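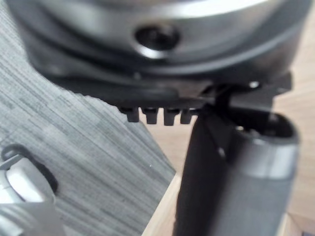

Prepared by Jolanta Krajewska, safety and methods, for Apolline Moulin, Dandis program office
June 24, 2025

Since the May report we worked mostly on the written rules for running the arms in a normal office. The draft now has 20 rules. Ryota Hirano has tested the wording with people who did not write it, and two rules were changed after this — the rule for stopping the arms and the rule for who may enter the work area.

The stop rule used to say "stop when a person is near." Each operator understood this differently. The new text gives a distance of 2 meters from the base, measured on the floor, and the operator must say the stop aloud before pressing it. 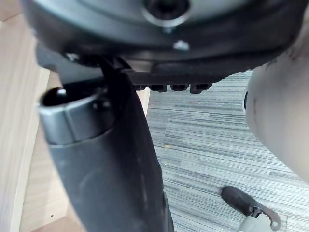
Wrist view during office work, carpet area.

We also reviewed the logs. From 219 runs, 200 have a complete record: operator name, start check, end check and any stop. The other 19 miss the end check, mostly from the first days with the new form. Konrad Urbańczyk has moved the end check to the first page of the form, and we will look at the numbers again in the next period.

For furniture with doors, the rule is now written separately. The door must be open fully before an arm goes toward the shelf, and the second arm stays outside.

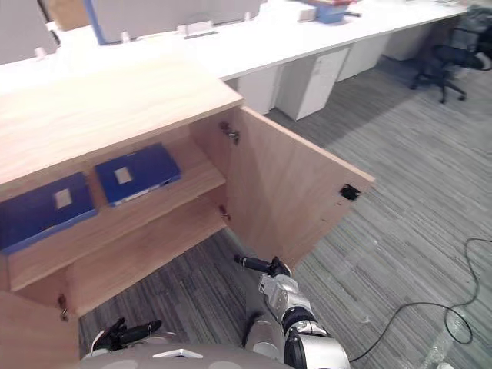
We are less sure about cables on the floor. The draft asks that they are kept out of the path of the base, but in a shared office this is not always possible, and Nowakowski has asked us for a stricter text. I propose to keep the present wording until Ksawery Rutkowska finishes the comparison with the rules used at Dalten.

Open points for your decision: if the start check may be signed by the same person who operates, and if visitors need the short training. We need both answers before we print the final version.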